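March, a little after 9 p.m.

Spent the evening on the sewing drawer, which I have been promising to sort out for so long that the promise has become part of the furniture. My plan was to do twenty minutes of it while the rice cooked. The rice has been eaten, the pot is soaking, and I have only just stood up.

The drawer is the second one down in the hall cabinet, the one that has to be opened with a knee. I pulled the whole thing out and tipped it onto the bed, and then had to look at what sort of person I am. Buttons in those tiny bags that come with shirts, for shirts I gave away years ago. A zipper with no teeth on one side. Safety pins linked into a long chain, which I must have done on purpose, on some evening even duller than tonight. Three tape measures, all of which I have at one time or another gone out and bought on the grounds that I didn't own a tape measure. A receipt from Saloner for elastic, and no elastic.

Then there was the button tin. Kirsty Mackay gave it to me when she moved out to Stistedance and told me there were 2,000 in it. I have never checked and I didn't check tonight. I did shake it, and it sounded like plenty. I went through the top layer looking for anything brown for my winter coat, found a brown one that was a hair too big for the hole, found another that was a hair too small, and put them both back in so I can have the same experience in the fall.

Kirsty called in the middle of this and I told her what I was doing. She said she keeps her needles in a pincushion "like everybody." I said I had a pincushion once and sat on it. She wanted to know whether I was going to throw anything out this time or only move it around, and I said that sorting comes first, and she laughed for longer than I thought was called for. We talked about her roof after that. They want 7 weeks to get to it and she has a bucket in the upstairs hall that she has started calling the guest.

Back to it. I threw out the bad zipper, the shirt buttons (most of them) and a packet of iron-on patches that had ironed themselves to each other. I kept some 100 yards of black thread, spread over more spools than seems right, each with a few feet on it. I wound the worst of them together onto one card and felt like a pioneer for as long as that took.

The compartment box was the one thing I bought new for this. It came from Obeidat, off the sale shelf by the register, and cost me $7. I had a system all worked out on the walk home. Needles in one little section, hooks and eyes in another, snaps, pins, bobbins, and so on down the back row, with the long space in front for whatever was too big to go anywhere else. I carried it to the white table where the light is better, opened the lid, and promptly laid something in the long part that has never hemmed a thing in its life. 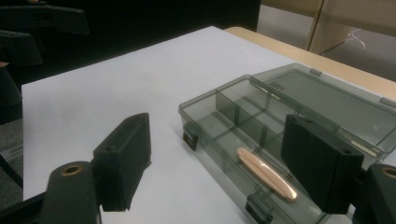 The new box, open for business. First tenant: one slim pink item, up front.

It fits nicely on the diagonal, I'll give it that. I left it there while I went back for the pins, and then I got reading the back of an old Pimel pattern for a skirt with a lined waistband. I have never made a lined waistband. I read all the steps anyway, twice, and thought about the green wool in the closet and how good I'd look in it, and put the pattern in the keep pile with the others I have thought about.

The bed is still covered. I need it for sleeping, so the keep pile has gone back in the drawer for now, along with the maybe pile and the pile I can't account for. The drawer closes better than it did. I had to use the knee, but less of it.

Tomorrow: pins off the bedspread before anything else. Call Kirsty back about the bucket. Find the seam ripper, which I had in my hand at eight o'clock and have not seen since.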